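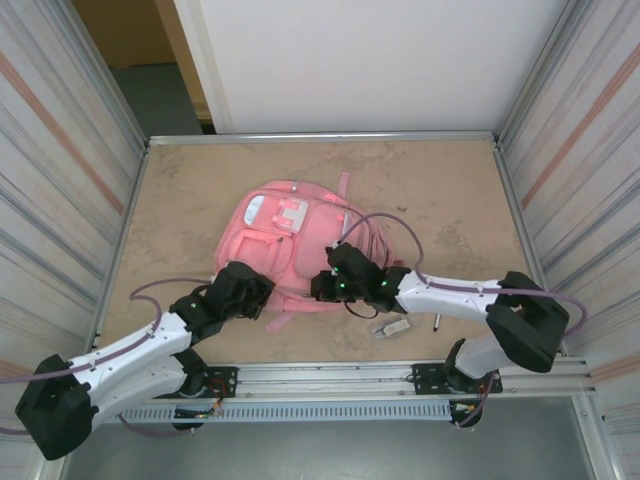
Combien d'épisodes faut-il enregistrer avant de lancer un premier entraînement ?
Avec la station Galtico, comptez 300 épisodes valides par tâche.

Rechercher dans le guide OK Effacer

Section 4. Enregistrer des démonstrations sur objets souples

Cette section suppose que les deux bras sont montés, étalonnés et réconciliés avec leur alimentation (sections 2 et 3). Elle concerne les sacs, trousses, sacs à dos et autres objets qui changent de forme dès qu'on les regarde. Pour les cubes, voyez la section 5, plus courte et nettement plus reposante.

4.1 Préparer le plateau

1. Posez le sac à plat au centre du plateau, poches vers le haut. Fermez toutes les fermetures à glissière, sauf si la tâche consiste à les fermer.
2. Laissez pendre les bretelles comme elles veulent. Un sac dont les bretelles sont rangées au cordeau à chaque épisode apprend au modèle qu'il vit chez des gens très soigneux.
3. Faites passer le câble violet de chaque bras le long du segment blanc et gardez assez de mou pour que la pince atteigne le côté opposé du sac. Une boucle haute au-dessus de l'objet est admise. Une boucle autour d'une bretelle ne l'est pas.
4. Vérifiez que les voyants verts des deux pinces sont allumés.

ATTENTION : ne passez pas la main entre les pinces quand les bras sont sous tension, même pour remettre « juste » une tirette en place. Appuyez d'abord sur Pause. La pince ne fait pas la différence entre une poche et un pouce, et c'est précisément ce qu'on essaie de lui apprendre.

4.2 Enregistrer un épisode

5. Dans Serkstead, ouvrez le projet, choisissez la tâche et saisissez votre nom d'opérateur. « Moi » n'est pas un nom d'opérateur ; Tharindu Mridha a passé un lundi entier à démêler trois « Moi » différents.
6. Ramenez les bras en position de départ et attendez le bip.
7. Démarrez l'enregistrement, puis approchez les deux pinces, une de chaque côté du sac. Le contact doit être franc, sans écraser la toile.
8. Exécutez la tâche à vitesse régulière. Si vous hésitez, hésitez lentement.
9. Relâchez, reculez les deux bras et arrêtez l'enregistrement. L'épisode ne doit pas dépasser 38 secondes ; au-delà, Serkstead le coupe sans état d'âme.
10. Attribuez une étiquette : réussi, échoué ou à revoir.

Note : un échec bien étiqueté se garde. Une pince qui glisse sur une couture puis se reprend fait un excellent exemple, à condition de ne pas l'étiqueter « à revoir » par amour-propre.

4.3 Varier les situations

11. Tournez le sac de quelques degrés d'un épisode à l'autre. Changez aussi le côté par lequel vous commencez.
12. Tous les 15 épisodes, remplacez le sac ou modifiez son remplissage. Notez le changement dans le champ Variante.
13. Changez d'opérateur au moins une fois par tâche. Chacun a ses manies : les démonstrations de Yetunde Babalola sont d'une lenteur de notaire, celles de Perla Barajas arrivent sur la poche comme un train. Le modèle a besoin des deux.

Petits objets sur le plateau : une boucle en plastique ou un stylo posé à côté du sac n'invalide pas l'épisode. S'il gêne le passage d'une pince, mettez en pause et retirez-le. Sinon, laissez-le, mais cochez Objets annexes. La case existe, elle se sent seule.

4.4 Contrôler et transférer

14. Relisez un épisode sur dix en vue synchronisée. Les deux bras doivent rester à l'heure l'un par rapport à l'autre pendant toute la prise.
15. Lancez le transfert vers Zarkstead. Ne débranchez rien avant le message « Lot reçu ».
16. Comparez le nombre d'épisodes reçus avec celui de votre session. Lors de la campagne de mai, un lot de 300 est arrivé à 290 ; les dix manquants dormaient dans le dossier Corbeille, où quelqu'un les avait rangés « provisoirement ».

Si le transfert échoue deux fois, envoyez le journal à Araceli Tlapale, avec le nom du lot et l'heure de l'essai. Le message « ça ne marche pas » a déjà été reçu et n'a pas besoin d'être renvoyé.

Catégorie : Guides Galtico > Collecte de données > Deux bras
Mots-clés : démonstration, téléopération, objets souples, étiquetage

Articles liés
Section 3. Étalonner les deux bras
Section 5. Objets rigides : cubes, boîtes, gobelets
Remplacer les doigts d'une pince
Goh : convertir d'anciens lots au nouveau format
Étiquettes d'épisode : liste complète, par Montserrat Manríquez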